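Bench Mats and Parts Trays: Setting Up a Small-Parts Work Surface

Filed under: Workshop > Surfaces and Storage

A bare tabletop is a poor surface for small work. Parts slide, hard corners mark the finish, and anything dropped rolls until it reaches an edge. A flat mat with one shallow tray on it deals with most of this at low cost. The notes below cover mat size, material, tray selection, layout and cleaning. They apply to model work, electronics, clock and lock repair, bead sorting and any other job where the parts are smaller than a thumb.

Mat size

Measure the tabletop before buying. The mat should cover most of the working area but stop short of the edges. Leave a strip of bare table along the back and down one side for items that should not sit on the mat: a drink, a phone, a glue bottle, a hot iron in its stand. A mat that overhangs the front edge will curl within a few weeks and catch on sleeves.

On tables made of two panels, check where the seam falls. A thin mat laid across an uneven seam telegraphs a ridge, and a square pushed against the ridge will read wrong. Either keep the seam clear of the mat or shim the low panel first. On my own bench, a Rønning top bought used, the step between panels was enough to rock a steel rule. Two layers of masking tape under the low side corrected it.

Mat material

Rubber: heavy, lies flat, grips well. Smells for the first month. Marks light tabletops if left in place through a hot summer. Put a sheet of plain paper under it.

Cork: light and quiet, absorbs small impacts. Crumbles at the corners. Not suitable where oil is used.

Vinyl: wipes clean, cheap, available in any color. Softens under heat. Ships rolled and needs a day or two under books, face down, before it lies flat.

Leather or leather-look: good for finished surfaces that must not be scratched. Shows every cut. Keep knives off it.

Silicone: best for soldering. Picks up lint and needs washing more often than the others.

Color matters more than most buyers expect. Choose a mid-tone. Brown, gray and dull green all show both light and dark parts. White hides nylon washers and black hides screws. If most of your parts are one color, choose a mat clearly darker or lighter than that.

Tray selection

The tray holds the parts belonging to the current step and nothing else. Points to check:

Wall height. Low walls let fingers or tweezers reach in at a shallow angle. High walls force a vertical grip and tip the tray when the hand touches the rim.

Corners. Rounded inside corners let a part be swept up the wall with one finger. Square corners trap it.

Rim. A rim in a darker color than the floor makes the boundary easy to judge in poor light.

Floor. Flat, matte and plain. Printed or heavily textured floors hide small parts and stop cubes and blocks from sitting square.

Base. It should lie flat on the mat without rocking. Test by pressing each corner in turn.

I have used the Curnow shallow tray and the Cedik stacking tray. The Curnow has the better floor. The Cedik stores in less space but its stacking lugs rock slightly on soft mats – a strip of felt along each long side cures this. Kitchen serving trays also work if the base is flat. Many are crowned in the middle, so take a rule to the shop.

Layout

Place the tray left of center if you pick up with the left hand and assemble with the right. Reverse it if you work the other way. The distance from tray to assembly point should be short, around 20 cm, and the path between them should be clear. Reaching over a half-finished assembly is the usual cause of knocked parts.

Set blocks and cubes down flat on one face before releasing them. Grip on two opposite faces, midway up, and open the grip straight out. A part released while one edge is still raised will hop, and on a hard tray it can hop over the wall.
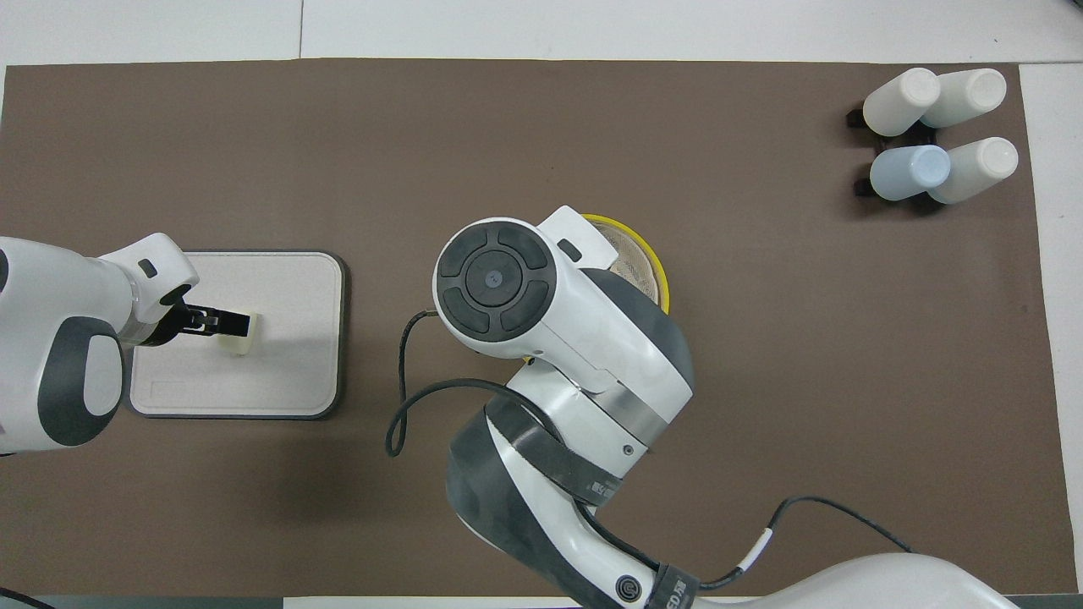 Small block held on the floor of a dark-rimmed beige tray, brown mat underneath. The corners are rounded, and the rim is darker than the floor.

Keep to 3 trays at most on a normal bench. Beyond that the mat is full and parts begin to migrate between trays. Surplus stock goes back in the drawer. My parts cabinet is a Clumovow with 972 parts on its inventory sheet, and the rule is that only the parts for the current step leave it.

Lighting

One lamp from the side is better than one overhead. A low side light gives each part a soft shadow, and the shadow is often easier to find than the part. If the tray floor is glossy, turn the tray or move the lamp until the glare leaves the working area.

Cleaning

Brush the mat after each session, working toward one corner, and check the sweepings before discarding them. Wash vinyl and silicone in lukewarm water with a little dish soap. Wipe rubber with a damp cloth only. Cork gets a dry brush.

Glue spots on vinyl: let them cure fully, flex the mat and peel. Do not use acetone. On silicone most glues lift off without help.

Scuffed plastic trays can be refinished with 300 grit paper used wet, in small circles, then rinsed. This leaves a matte floor that cuts glare. Do not sand a coated metal tray.

Storage

Store mats flat or rolled with the work face out. A mat rolled face in will lift at both ends when opened. Trays go on edge in a rack or stacked empty. A stacked tray with one forgotten screw in it will scratch the tray above – run a finger across the floor first.

Related pages: Drawer dividers from scrap; Labeling small bins; Removing tape residue from tabletops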